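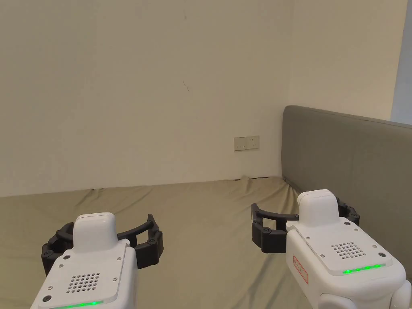 The Donwood Two-Sided Mattress

By Elvia Cervantes
Thursday, August 22, 2024
6 min read

Queen, $1,889, delivered and carried up to the bedroom

The Donwood is the mattress we sell the most of, and it's also the one I slept on for years before I ever wrote a word about it, so you'll have to forgive me if this page goes on longer than a mattress page should. Jacinto Jaramillo, who runs our workshop, has asked me more than once to keep it to a list of measurements. The measurements are here, I promise. They're just a little further down.

When I started at Skivmont, almost everything on the floor had a soft side and a bottom. You slept on the soft side until it had a valley in it, and then you bought another one. The Donwood goes back to the way mattresses were made when my grandmother bought hers, with two sides you can sleep on, and a reason to turn it over now and then. It's heavier for it, and it takes longer to build, and I think it's worth both.

What it feels like

One side is medium and the other is firm. We tell people to start on the medium side, because most folks who think they want a hard bed have been sleeping on a worn-out one and are mostly tired of sinking. Give it a couple of weeks. If you still wake up feeling like your hips are lower than the rest of you, flip it and try the firm side, which feels flatter and a bit more springy when you sit down on it.

There is some give at first on both sides. The wool and cotton on top settle with use, and you'll notice soft dips where you lie. Those are the fillings packing down, and turning the mattress evens them out. A customer called me in February quite upset about this, and we had a nice long talk, and she turned it end to end while I waited on the phone (with her son's help, I should add). She has since bought a twin for the guest room.

Side sleepers tend to stay on medium. Back sleepers go either way. If you sleep on your stomach, I'd go straight to firm and see how your lower back feels by the weekend.

What's inside

In the middle there's a layer of steel springs, each in its own cloth pocket, so one person getting up at five doesn't bounce the other one awake. I won't tell you that you'll feel nothing at all, because my husband is a large man and I always know when he's gone to make coffee. But it's a great deal better than the old kind with the springs all wired together.

On each side of the springs comes a firm cotton pad, and over that a thick layer of wool. The wool is what people notice in summer. It lets the heat out and doesn't get clammy. The whole thing is then tufted by hand, with long stitches pulled right through from one face to the other, and that keeps the fillings from wandering off toward the edges. Jacinto does a good share of the tufting himself and is very particular about the knots.

The cover is a plain woven cotton with no quilting. We tried a quilted cover one year and it looked lovely and snagged on everything.

Sizes and measurements

Twin: 38 x 75 inches
Twin XL: 38 x 80 inches
Full: 54 x 75 inches
Queen: 60 x 80 inches
King: 76 x 80 inches
California king: 72 x 84 inches

All 6 sizes are 11 inches deep. A regular deep-pocket fitted sheet will go on without a fight. If your sheets are on the shallow side, measure them before you order, as the corners will pop off in the night and you'll be cross with me. 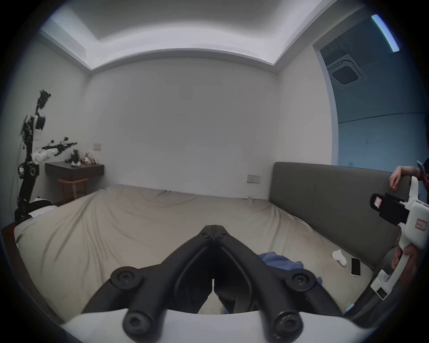

Kings are made in one piece unless you ask for a split. A split king is two Twin XLs side by side, and it's the better choice for a narrow staircase or a tight landing. We can zip them together along the middle if you'd like them to stay put.

What to put it on

The Donwood needs a flat, solid base, or slats set no more than three inches apart. Please don't put it straight on the floor for any length of time. Wool likes air underneath it, and so do you. An older box spring is fine if it's still level — lay a broom handle across it and look for daylight. Adjustable bases are the one thing we'd steer you away from. The tufting holds everything nice and tight, and a mattress built that way doesn't care to bend.

If you need a base, the Bermúdez platform in our bed section was built with this mattress in mind. It comes flat-packed with a center rail and a spare set of bolts, and one patient person can put it together in an afternoon.

Turning it

Turn it end to end once a month for the first six months, and after that, flip it over when the seasons change. There are handles on both long sides. It's a job for two people, and I mean that, particularly with a queen or anything larger. Take the lamps off the nightstands first. Strip the bed, slide the mattress halfway off toward you, stand it on its long edge, and let it down slowly on the other face. We do this on washing day at our house, so the sheets are already off and nobody has an excuse.

Keeping it clean

Use a cotton pad under your sheet and wash the pad often. For spills, blot with a dry towel and leave the mattress uncovered until it's dry all the way through. No soaking, no steam cleaners. If you have a vacuum with a brush end, run it over the top when you flip. A few hours by an open window does more good than any spray I've tried.

Delivery and trying it out

Each mattress is built after you order, and it takes 18 working days before it leaves the workshop. Our drivers are with Drivell, who have carried for us a long time and will bring it to the room you want, take off the wrapping and haul away the old mattress if you ask when you book. Please tell us about stairs, low ceilings and shy dogs.

You can sleep on it for 90 nights. If it isn't right, call the shop and ask for me. Quite often we can open a seam and add or take out a layer of wool, and that settles it. If it doesn't, we'll come and get the mattress and return your money, less the delivery fee.

Questions I get on the phone

Does it smell? A little like wool for the first few days, stronger if the weather's damp. Open a window.

Can children jump on it? They will. It holds up.

Can it be re-stuffed someday? Yes. Bring it back and Jacinto will open it up and tell you what it needs. He quotes the work once he's had a look inside.

Do you have one I can lie down on? We keep a queen made up in the shop, medium side up. Take your shoes off and stay as long as you like.

Contact us | © 2024 Skivmont. All rights reserved. | Back to top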